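Bench Notes > Muscle & Movement > Grip Study

4/16/21

Tag: detraining, grip strength, complaints

Back in the upstairs room at Britgate after the boiler people left. Radiators now work in both positions of the dial, which are hot and hotter. Logged the temperature before every subject this morning, as cold hands were blamed for everything in February and I'd like a new thing to blame.

Main business: day 21 of the layoff arm. Reminder for anyone picking this book up cold, the layoff people trained their forearms for 30 sessions, then stopped, and now we test them now and then to see how quickly it all goes away. The control group never trained and is having a lovely time.

Peak squeeze on the handle dynamometer is down in the layoff arm, but by less than I wrote on the whiteboard. I have wiped the whiteboard. What has gone off much more is the hold at half of peak. People who could sit there chatting through it before the layoff are now making a face at the one-minute mark. Phyllis Treloar wants to call this "endurance leads, strength follows" and I want to wait for the rest of the Ondville subjects before we call it anything. We left it at that, and she has written it on the whiteboard.

Zero drift on the dynamometer again. It read 11 newtons with nothing touching it at the start, and went back to zero after I unplugged it and plugged it in. Same fix as last time, same lack of explanation. Please write the unloaded reading in the left column before and after EVERY subject. The left column for the previous batch contains two numbers and a drawing of a duck.

Subject 108 turned up having carried a washing machine upstairs the evening before. Asked whether that counted as training. I said it counted as a washing machine. Data kept but flagged, retest to be booked. The instruction sheet says "no heavy lifting for two days" in a font that would suit a medicine bottle, so I've made it larger and moved it to the top.

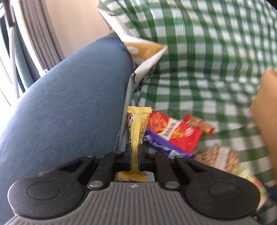

Small yellow-gold sachet, held between the finger jaws.

Afternoon was pinch force, thumb and first finger only, three tries a side with a minute's rest. Notes so I don't have to work this out again:

- Elbow at the side. Several people drift outward and start using the shoulder, and the numbers get very flattering.
- Rest means hand open on the table. One subject rested by texting.
- Don't say "come on, harder" on the third try if you didn't say it on the first. Benjamín Navarrete has a big encouraging voice and his third tries are all personal bests. I love him dearly and have given him a card to read from.

Pinch looks flatter than grip so far. Layoff and control are close enough that I can't separate them by eye, and I've promised not to run the test until everyone is in. My guess, for the record, is that you can stop going to the gym but you can't stop opening jars, so the pinch muscles never get their holiday. Benjamín says the jar theory should apply to grip as well. He's right, annoyingly. Parking it.

The Yeom sensor pads arrived, wrong size. Kept one to try under the thumb anyway. It slides. Tape helps, more tape helps less. Returning the rest.

Flolirex export is still swapping left and right hands when the subject is left-handed. Found it when one man appeared to have lost a third of his strength overnight and gained it in the other arm. I've fixed the rows by hand and marked them in the comment field. Until they patch it, check handedness against the paper form before anything goes in the shared file. Yes, the paper form. It's in the blue folder, under the kettle manual.

To do:
- retraining block starts for the layoff arm, same loads as week one, do NOT let them start where they left off
- book retest for 108, ask about appliances
- Phyllis to send session times to Ondville
- calibrate with the hanging weights, both handles
- find out who has the second stopwatch

Left handle is squeaking at high load - subjects think it's them. Oil.

3 comments | 2 shares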